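Print | E-mail this message
Reading time: 2 min

Re: Packing bench, who does what after June

On Wednesday Sveva Villa wrote:
> Before we vote on the rota I'd like to hear from someone who has
> worked next to an arm. Amura says it takes the table work and we
> keep everything else. What is everything else? And does the grading
> go with the job or with the person?

Sveva,

I was at Skastport when the arm came in for the giftware line, so I can answer some of that.

The handling is the part that goes. Before, a packer on table 2 picked up each piece, looked it over, put it in the tray and moved on. With the arm, the picking up is its job. The plan for our line was drawn up in simulation first, and the renders went to all of us with the shift notes.
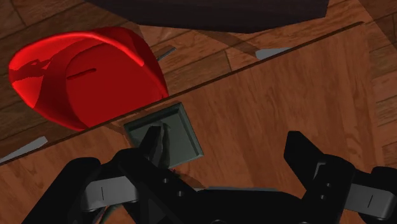 Simulated view down over the gripper, with the square tray on the table.

What stayed with people was setting out the table, checking for chips, and clearing stops. In the first month we had 18 stops on one shift. By the third month it was nearly down to 7. Each stop means somebody walks over, resets and signs the sheet. That walking was in nobody's job description and we had to ask for it to be added.

Mixed stock is harder than Amura's sheet suggests. Tall thin pieces next to low round ones took us the longest to get right, and the packers who knew the stock were the ones who sorted out the spacing.

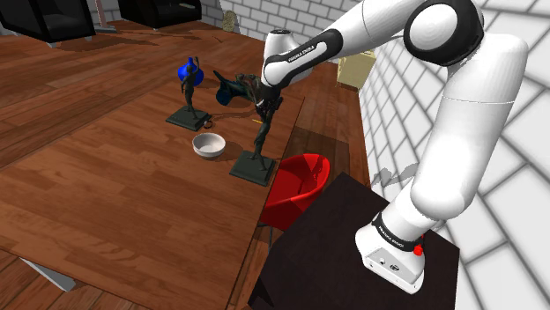

Layout render: arm over the table with statues, bowl and blue vase.

On grading, ours went with the person, but only after we got it in writing. Marino had it the other way and two people there dropped a grade when they moved off the bench. I'd want that settled before the rota.

Also ask about training. We got 3 hours on the Clostex panel and needed a full day. Nights got theirs last, and they had the fewest people to call on.

I can bring our old stop sheets to the meeting if you want them.

2 comments | 7 shares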